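Course handouts > Domestic Science > Small Kitchens

Unit 4: Open storage at the worktop

Maiara Lopes
September

Scope

This unit covers storage of items in daily use directly on the worktop: mug trees, plate racks and open baskets. Closed storage (wall units, drawers, larder cupboards) was treated in Unit 2 and is referred to only where the two overlap. Students who missed Unit 2 should read the section on reach before going further.

4.1 Terms

Open storage means storage in which the item can be seen and taken without moving a door, lid or drawer. A mug tree is a vertical post on a base, with pegs from which mugs hang by the handle. A plate rack holds plates on edge between pegs or slats. A basket, for this unit, is any woven container without a lid.

Footprint is the area of worktop a holder occupies when loaded. It is larger than the area of the base. A mug tree with a small base and long pegs may have a loaded footprint several times that of the base, and the loaded figure is the one to use in a plan.

4.2 Mug trees

The load on a mug tree is carried off center. A single mug hung on one side moves the center of mass toward that side, and with a narrow base the tree can tip when a second mug is added above the first. Load opposite pegs in pairs where possible. Heavy stoneware goes on the lowest pegs.

Three dimensions decide whether a mug fits: the inside width of the handle, the thickness of the peg, and the clearance between the mug body and the post. Handles that admit only one finger are often too tight for turned wooden pegs. Measure before buying. In the Jornham flat exercise, 19 mugs were tried on one tree and 4 would not seat at all.

The angle at which a mug hangs depends on the slope of the peg and the shape of the handle. A mug hanging with its mouth upward collects dust and retains rinse water. One hanging mouth down drains, but may drip onto the base. Wooden bases should be wiped after each loading of wet mugs. Standing water raises the grain and leaves a gray ring that sanding does not always remove.

4.3 Plate racks

Pegged racks keep plates apart and let air pass between them. Spacing should suit the thickest plate in the household, measured at the rim. When plates of different diameters share a rack, put the larger ones at the back — otherwise they hide the smaller ones and are knocked when those are taken out.

A rack used for drying and a rack used for storage are different cases. The drying rack belongs beside the sink. The storage rack belongs beside the place where food is served. One rack can do both jobs only where the sink and the serving area adjoin, as in the Pundau plan.

4.4 Baskets for produce

Woven baskets suit produce that needs moving air and will be eaten soon: onions, squash, citrus. Corn on the cob is a short-stay item. Husked ears lose moisture quickly on the worktop and should go in the basket only on the day of cooking. Lay long items parallel in a single layer so that each can be lifted without disturbing the next.

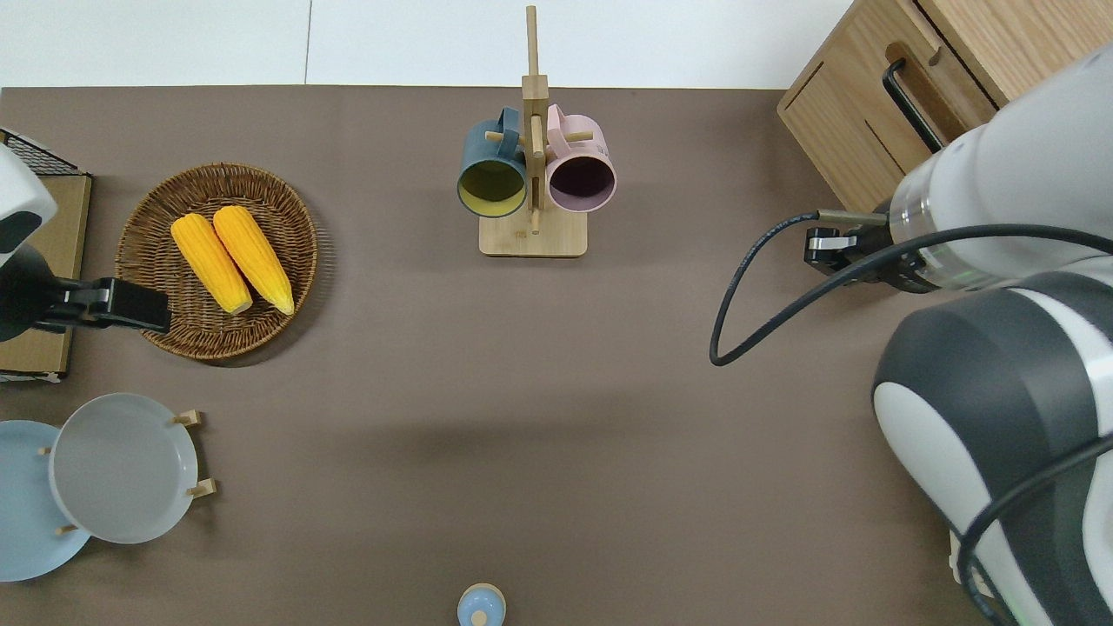
Suryani Wibisono asked whether the corn basket should count as storage at all, given that its contents are gone by evening. For planning purposes it does. The basket keeps its place whether it is full or empty, and its loaded footprint has to be allowed for in the same way as that of the mug tree.

4.5 Arrangement

Place tall holders toward the back and low ones in front or to the side. Keep one continuous clear area for preparation. In the Magalhães layout this area is 61 cm wide, and no holder may encroach on it when loaded. Mug handles and plate rims count as part of the holder.

Allow a hand's width between neighboring holders. Less than this and mugs strike plates when either is removed. The fault is common in plans drawn from base dimensions alone.

4.6 Exercise

Draw your own worktop to scale. Mark each open holder twice, once with its base outline and once with its loaded footprint. Shade the clear area that remains. Add a short note on any holder you would move, stating where it would go and what it would then be next to. Work in pencil. Ivone Lins has spare scale paper.

Reading: the Solent worktop sheets, 2 and 4. Unit 5 deals with hooks and rails.

Domestic Science handouts | Contact the course office | Back to top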